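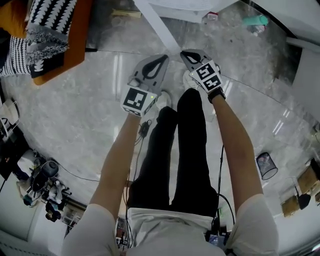 White trainers, pale tiled floor

Sore feet on hard floors — shoes, mats or just put up with it?

Wostness Shop & Counter Workers Board > Health and Kit

tillpoint
17 Nov 2018
Posts: 1,156

Right, third winter on stone floors and my heels are done. We moved units in January, old place was carpet over boards, scruffy but kind. New one is tile all the way through, looks lovely, customers always say so. Customers don't stand on it till six.

Been wearing flat white trainers because the dress code says white or black and the white ones were cheap. Fine till dinnertime. After that it's heels first, then up the shins, then lower back by the time I cash up. Mornings are the worst, first steps out of bed like treading on plugs.

Options as I see them:
new shoes (Cabello ones? 130 quid, gulp)
insoles in the old shoes, Prelura get mentioned a lot on here
mat behind the counter, if boss will pay, which she wont

Anyone done all three? What order would you do it in? Can't really afford to get it wrong before Christmas.

ovengloves
Shoes. Always shoes. Had the Cabellos two years in a school kitchen, quarry tile, and I'd not go back. They're ugly, mind. Size up, they come up small, I'm a 40 in everything and had to send the first pair back.

Get them on in the afternoon when your feet have spread. Shop near the bus station lets you walk up and down as long as you like.

brackenhurst_b
Disagree with the above, sorry. 130 on shoes before you know what's wrong is daft. First steps in the morning hurting is classic plantar whatsit. Needs stretches, calf ones off the bottom stair, and something under the arch. I did mine with a frozen peas bag and a rolled up towel. Took months but it went.

If the shoe's dead flat it doesn't matter how nice it is.

ovengloves
Not dead flat though are they. Proper heel cup. And "took months" isn't much use to someone with a Christmas rush on.

brackenhurst_b
Took months because I left it a year. That's my point. Start the stretches tonight, costs nowt, then buy whatever you like.

stockroomsue
Both of you have a point. Mat person here. I'm on a counter most of the day, barely walk, and standing still is far worse than walking. Shoes helped a bit. The mat helped a lot. Ours is a Ristau, thick black thing with bevelled edges so you don't go flying. Had it since spring and it's gone a bit shiny where I stand but still springy.

Things I'd check first. Does your door open over it. Is there a lip on the tile where the skirting meets. Who mops, and will they lift it, because ours didn't get lifted for weeks and the floor underneath was a

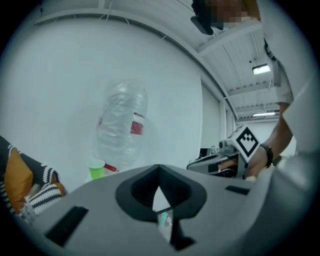
sort of grey sticky mess that took two goes with sugar soap to shift. So agree that with whoever cleans before you buy. Also they stink for the first few days. Leave it out the back to air if you've got a yard.

Oh and drink more water. Sounds like your nan talking but I got cramp in my arches every shift till I started keeping a bottle under the till.

tillpoint
Thanks all, quick. Did the stair stretch last night, calves like concrete. Sue how much was the mat? Boss says "we'll see", so that's a no.

stockroomsue
Work paid so don't quote me. Bit under 200 I think for the long one, there's a short one for a lot less. You could buy your own short one and take it with you if you leave. Write your name on the bottom in paint pen. Ask me how I know.

lowgrade_moaner
Unpopular opinion, mats are a trip hazard and half the firms selling them are having a laugh. We had two in the packing room and both got kicked about till the corners curled. Someone went over with a full crate. Went in the skip after that.

Floor's the floor. What sorted me was swapping tasks. Stand, walk, sit for the paperwork, walk. If your boss wont buy a mat she can at least let you sit on a stool for an hour. Ask for that, it's free. There's a law about seats somewhere, if I remember right, where the job can be done sitting. Look it up before you go in.

stockroomsue
Cheap mats curl. Good ones don't, or ours hasn't.

lowgrade_moaner
Give it time. 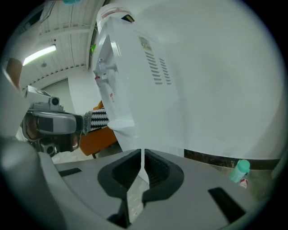 nightshift_nan

Read all this on my break so forgive the spelling. Twenty odd years on hospital corridors and then a laundrette, so every sort of hard floor going. My two penneth.

Two pairs of shoes, not one. Alternate days. The foam needs a day to come back up. A dear pair worn every day goes flat faster than two middling pairs swapped about. I'm a 43 (yes, boats) so I buy mens, more choice and usually a tenner less.

Insoles — yes, but take the old ones out first! You'd be amazed how many people stuff them in on top and then moan about blisters. Prelura ones are decent, the firmer sort. The squishy sort feel like heaven in the shop and like nothing at all by the Thursday shift of your feet, if you know what I mean. Trim them with proper scissors, draw round the old one.

Socks. Thicker than you think. Seamless toe.

Feet up the wall for ten minutes when you get in. Dont laugh.

And if it's still sore in six weeks go to the doctor and ask for the foot clinic, the waiting list is long so get your name down.

brackenhurst_b
Second the two pairs thing. Hadn't thought of it but yes.

ovengloves
Agree with nan on everything except insoles in new shoes. If you need insoles in a brand new pair you bought the wrong pair.

nightshift_nan
Depends on the foot love. Mine are flat as kippers.

gritandgrout
Tiler here, lurker mostly, coming at this from the other side.
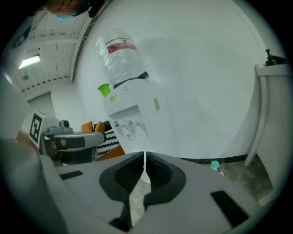
Any hard tile on a solid screed is going to be the same underfoot, marble, porcelain, whatever, so don't let anyone tell you a different tile would have been softer. What you can do is change what's under it when it's laid, and even then a thin underlay is for noise more than knees. Pale ones like the sliver you can see between the two black pads get picked because they make a small unit look bigger. Same reason your boss picked hers I bet. Nice to look at, hard as nails. Vinyl over the top behind the counter only is a cheap fix, cushioned stuff, remnant off a roll end, doesn't even need sticking if you cut it tight to the kickboards.

lowgrade_moaner
Now that I'd go for. No edges to trip on.

stockroomsue
Will it not slide?

gritandgrout
Not if it's tight. Double sided tape at the open end if you're worried, the sort that peels off clean. Test a bit first on polished stone, some tapes leave a mark.

tillpoint
Ooh. Roll end might get past her. There's a carpet place two doors down, will ask tomorow.

Plan so far then, stretches, firm insoles (old ones OUT), vinyl if allowed, shoes after payday. Will try the stool thing as well but not holding my breath.

ovengloves
Still say shoes first.

tillpoint
I know you do lol. Payday's the 28th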